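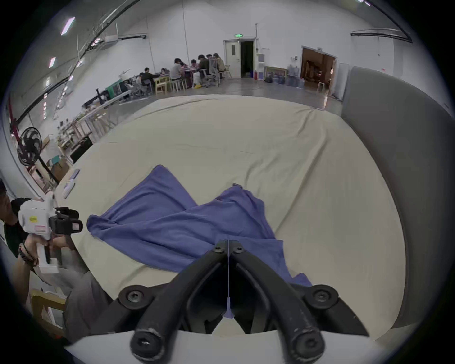 July, notebook entry for the second gripper build. We have now two hand-held grippers in the shop and this evening both were on the padded platform for the cloth test. The black one is mine, the older design, with curved fingers. The white one has a different jaw and a more comfortable handle. For the test we use the cream sheet as background and on top of it the blue cloth, thrown down so that it makes some peaks. I like the peaks. A flat cloth is the hard case and I do not want to begin with the hard case, so first we learn to pinch where the fabric stands up by itself.

What I wanted to know today: do the curved fingers close on thin fabric at the tips, or do they meet first in the middle and leave the tips open. On the bench, with paper, they met first in the middle. I suspected the bolts near the tips, because if I tighten them too much the finger twists a little outward.

Procedure, so that Harsh can repeat it:

Loosen both tip bolts half a turn. Close the fingers by hand, hold them closed, tighten again one side and then the other. Check with a strip of paper between the tips. The paper must not pull out. Then check the same strip in the middle, where it should pull out with a little force. Write down the result before going to the cloth.

After this adjustment the paper was held at the tips. In the middle it came out, but with more force than I want. I left it like this.

Cloth results, black gripper. 100 pinches in total, all on peaks, cloth thrown again after every pinch. I counted a good pinch when the fabric came up and stayed until I opened the fingers. 71 good. From the 29 bad ones, most were slips at the start of the lift. The fabric was between the fingers but they were not deep enough, and it went out slowly like from wet soap. A few times I took the sheet together with the cloth. I counted these as bad also, although the cloth did come up.

Before the adjustment, same cloth and same way of counting, I had 43 bad from 100. So the bolts matter, but they are not the whole story. I think the surface of the fingers is too smooth. Harsh Mishra says it is the angle of approach and that I come in too flat. We discussed this longer than necessary. He may be right for the cases where I took the sheet, because when I come in flat the lower edge of the finger pushes under everything.

White gripper: only a short try, no counting. The jaw opens less wide and you feel the contact earlier in the hand. It weighs 698 g with the cable. I did not weigh the black one again after I changed the plate at the base, must do this, the old number is not valid.

Small problems, to not forget:

The lower right bolt on the black gripper becomes loose after a long series. Not the tip bolts, the big one at the base. I put thread lock on it in spring and it did not help, maybe there was oil on the thread. Clean with alcohol and do again.

The sheet moves on the padding. When I press down, the padding gives way and the sheet makes folds, and then the next throw lands on a different ground than the one before. For the next series I want to clip the sheet at the edges. Clips under the platform, not on top, otherwise the fingers catch them.

Closing spring: the one from the Uvum kit is too strong for thin cloth. The Reisinger one is softer, but it is 2 mm shorter and needs a spacer. I have printed two spacers and both cracked on the layer line. Third one printing now, lying on its side this time, with more walls.

Recording software (our own Asevby script) stopped one time when I opened the fingers very fast. Log shows that the encoder value jumped from open to closed and back. I believe it is the connector, I could make the same error by moving the cable with my hand. Strain relief is needed, a cable tie is enough for now.

Questions for me:

Silicone on the fingertips, or only rough tape? Tape is faster to try. If tape brings the slips down, then silicone.

Do we need to write down the height of the peak? Harsh says yes. I say low, middle, high is enough for this stage.

Should both grippers be tested by both of us? Now every person uses his favorite and then we compare persons and not tools. I think next time we change after half of the series.

Next session: tape on the black fingers, the Reisinger spring if the spacer survives, sheet clipped, 100 pinches again on the same blue cloth. Ask in the Leltavau group if somebody has a thinner cloth to lend. Bring the small scale from home.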